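My Phone Thinks I Should Rest 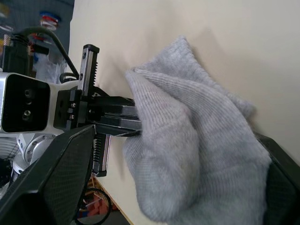
Grey sock, ribbed knit.

I have been using a biorhythm app called Zabala since November, and so far it has told me to postpone 6 conversations, one haircut and the purchase of a mattress. I bought the mattress anyway. It's fine.

You put in your birth date and the app draws three wavy lines, for body, mood and brain. When a line crosses the middle you get a "critical day" and a chime that sounds like a spoon dropped in a sink. My brother-in-law Imre swears by it. He also swears by a horoscope calendar he gets free from the pharmacy in Dondport, and the two disagree constantly, so he just goes with whichever one lets him skip the gym.

The design is nice, I'll give them that. The lines glide along when you swipe, and you can scroll forward for years. I went as far as day 3,065, when my mood will be excellent and my brain will be at the bottom of the chart. Looking forward to it.

My complaints are small. You can't mute the chime without muting everything, and the "compare with a friend" page says Naledi and I are a 12 percent match. We've shared an office at Holtell for years and split lunch most days. She read the screen, said it seemed high, and took the rest of my fries.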